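Kimard Opens Boarding and Grooming Center for Cats and Small Dogs in Clatport

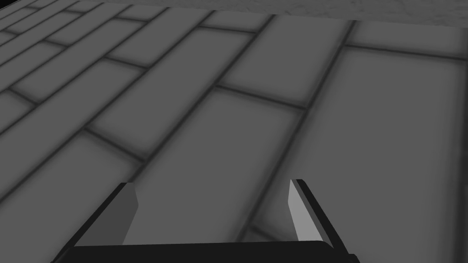
Rendering of gray pavers in a staggered pattern.

CLATPORT — Kimard, the family-run pet care company, will open the doors of its new boarding and grooming center on Penner Street this May, and everyone on the team is so pleased to be able to share the news at last with the many pet owners who have been asking (and asking, and asking!) when it would be ready.

The center has 70 private suites for overnight guests, with a separate wing for cats so that the shyer ones can settle in without a chorus of barking next door. There are 20 places a day for grooming, and every visit includes a brush-out, a nail trim and a gentle look at the ears. Older pets are very welcome, and so are the ones who need a pill hidden in a bit of cheese at suppertime.

"We have wanted to do this for a long while," said Brayden Cloutier, founder of Kimard. "When you leave your dog with somebody, you spend half your vacation wondering if he ate his breakfast. We would like you to know that he did, and that he had a walk afterward, and maybe a nap in the sun."

Families will get a short note each evening through Zarnine, the booking service Kimard uses, telling them how the day went. Owners who would sooner have a phone call can simply ask for one at check-in — the staff are happy to chat.

Grooming will be led by Priit Kivi, who has spent most of his working life with nervous and long-haired breeds. "Some dogs need ten minutes just to sniff the table," Kivi said. "I would much prefer to give them those ten minutes and have them come back happy next time."

To celebrate, the first 200 households to register will receive 50 percent off one grooming visit. Pets staying overnight must be up to date on their vaccinations, and owners are asked to bring their pet's usual food and, if there is one, a favorite blanket.

Drop-off begins at 7 a.m. and pick-up runs until 6 p.m. Registration is open now at the Kimard front desk in Clatport.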